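Progress report to the Lahlou Fund
Zundska Parrot Sanctuary, October

This report covers the second half of the grant. The first half was covered in our spring report, and the budget table sent with that one still applies except where noted below.

Residents. Two birds came to us in this period, both from a breeder that closed. Hetum is a male African grey with old feather damage on his chest. Ninetti is a blue-fronted Amazon, underweight on arrival. She has gained 40 grams and now eats pellets as well as seed. Both have finished quarantine. Hetum still calls for long stretches after dark, so we have moved his cage away from the others at night.

Outdoor aviary. The frame and roof are up. The mesh arrived late, and the first delivery was the wrong gauge and had to go back. The correct mesh is on site and the north side is done. We expect to move the Amazons out in April, once the nights are warm enough.

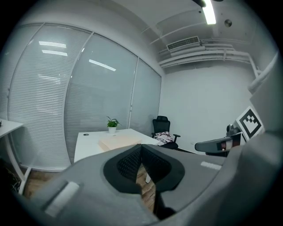
Veterinary costs. We had set aside $1000 for blood work and went over it by $200. The extra went to repeat liver tests for Ninetti. We covered it from the food line, which was under budget after a local grocery started giving us its unsold greens.

Still to do: the double door on the aviary, the heated perches, and the drain along the south wall. The drain was not in the original plan. Rain collects there and the ground stays soft, so we would like to use what is left in the lumber line to pay for it. Please let us know if that needs a formal change request.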